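Greron Hand Balm and Scalp Oil: questions we get a lot

Updated 2026-07-03. Shorter answers than last time, sorry, we're packing orders. If yours isn't on here, email and Beverley will get to it.

What's in the hand balm?
Shea butter, sunflower oil, beeswax, lanolin, vitamin E, a little lavender. Full list is on the bottom of the tin. No water in it, so no preservative.

Is it vegan?
No. Beeswax and lanolin. The scalp oil is vegan, the balm isn't and won't be. We tried candelilla wax last November and it went grainy.

Mine is grainy anyway. Is it off?
Probably not. Shea does that if it gets warm in the mail and then cools slowly. Stand the closed tin in warm water till it melts, then straight in the fridge for 15 minutes. Still gritty? Send it back.

How much do I use?
Less than you think. Pea sized, both hands. If your phone is sliding out of your fingers that's too much. 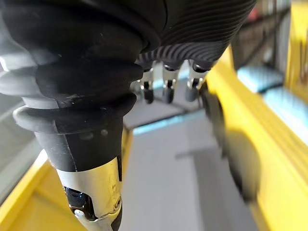
Can I put it on my face?
Some people do. It's heavy. If you break out easily I wouldn't. Lips and elbows are fine.

Does it stain?
Can leave a mark on silk and on light leather. Cotton washes out with dish soap before the laundry.

What's the difference between the Clegg and the Osville?
Same base, different scent. Clegg is lavender and cedar. Osville is the unscented one, for people who get headaches from everything. The old Osville with the orange peel is gone, please stop asking Declan, he doesn't have a secret stash.

Scalp oil: before or after washing?
Before. Part the hair, a few drops along the part, rub in with fingertips not nails. Leave it 30 minutes, then shampoo. Overnight is OK with an old pillowcase.

Will it make my hair grow?
We don't claim that. It softens dry scalp and makes combing easier. If you're losing hair in patches see a doctor.

Can I use it on color-treated hair?
Yes. Wait a couple days after coloring though, and try one small section first. Very light blondes have told us it can look a bit yellow until its washed out.

How often?
2 times a week to start. Oily scalp, once.

I have a nut allergy.
Then read the label carefully and ask your doctor about shea. Neither product has almond or peanut oil. We do make a body scrub with almond in the same room, on different days, and everything gets washed down in between. We can't promise zero traces.
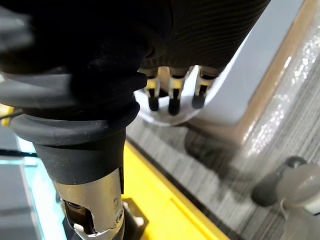

How long does it keep?
The balm, a year after opening. The oil, six months, lid on, out of the sun. If it smells like old crayons toss it.

Do you test on animals?
No. Us, and whoever in the family will hold still.

Shipping?
Goes out from Nindton, usually next working day. The last holiday sale was 1,692 parcels and we fell behind, so order early this year if it's a gift.

Can I return an opened tin?
Yes, once per product. Keep the packing slip, write on it what went wrong, even one word helps us.

Do you sell wholesale?
Yes, salons and small shops. Ask for Derek Naylor and tell him where you are and roughly how many tins. Price list is being redone so dont go by the old PDF.

Are refills coming back?
Balm refills, yes, when the pouches arrive. Oil refills no, too many leaked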